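Product Review: Vimen Penetrating Oil and the Omier Rust Removal Kit

Prepared for members of the Erdem Tool Library, 2nd March

The Library holds a large number of donated hand tools, many of which arrive with heavy surface rust. Until last year these were cleaned with wire brushes and white vinegar. The Library has since tested the Omier Rust Removal Kit, with a bottle of Vimen penetrating oil bought separately, and this review sets out what was learned. The products were paid for from the general budget, and neither maker has seen this text.

## What the kit contains

The Omier kit comes in a lidded plastic tub that doubles as the soaking bath. Inside are two bottles of concentrate, a pair of gloves, a nylon brush, three abrasive pads and a printed card of instructions. The price at the time of purchase was $138, well above the cost of vinegar and a bucket. Refill bottles are sold singly.

The tub is 8 inches deep and long enough for most wrenches and pliers. Handsaws and drawknives do not fit. Members who wish to treat longer tools will need a length of capped pipe or a wallpaper tray, and the concentrate must then be mixed by volume, a step the card does not cover well.

## Performance on light and medium rust

On light rust the kit performed very well. A set of open-end wrenches left in the bath overnight needed only a rinse and a rub with the coarsest pad. Stamped lettering was readable again. The solution has little smell, and the gloves supplied are of good quality, although they are offered in one size only.

Medium rust took longer. The card gives a soaking time of 9 hours, and in the Library's tests this was too short for adjustable wrenches, where rust collects in the screw and behind the moving jaw. A second soak in fresh solution was needed in most cases. The brush could not reach the threads, and an old toothbrush was used instead.

## Performance on heavy rust

Results on deeply pitted tools were mixed. The bath removes rust but does not replace lost metal, and a badly worn tool will still look badly worn after treatment. Members should decide in advance whether they want a working tool or a piece for display. A wrench with a spread jaw or a cracked head should not be returned to the lending shelves, however clean it may be. 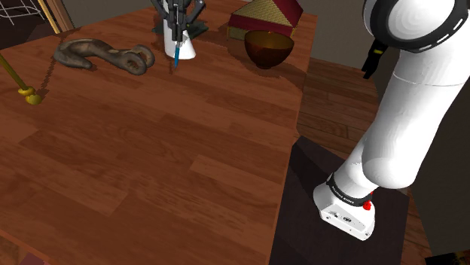 Ferhat Demirtaş wrote in reply to the draft of this review that the soaking times are too cautious for old forged tools. In his experience a full day does no harm to plain steel, provided the tool is completely covered by the liquid. A tool left half out of the bath, he added, will show a dark line at the surface that is very hard to polish away. The Library has noted the point and now weighs down any piece that tends to ride up in the tub.

## The penetrating oil

Vimen oil was used on seized joints before soaking. It freed a pair of slip-joint pliers that had resisted two other brands. The straw is fixed to the cap and cannot be lost, a small but welcome detail. All traces of oil must be wiped off before the tool enters the bath — the concentrate does not work through it.

## Rating and availability

The Library rates the Omier kit four out of five for light and medium rust and two out of five for heavy rust. The Vimen oil receives four out of five. Both may be borrowed from the front desk, and members are asked to return the tub rinsed and dry. A test of the Plelta electrolysis unit is planned for August.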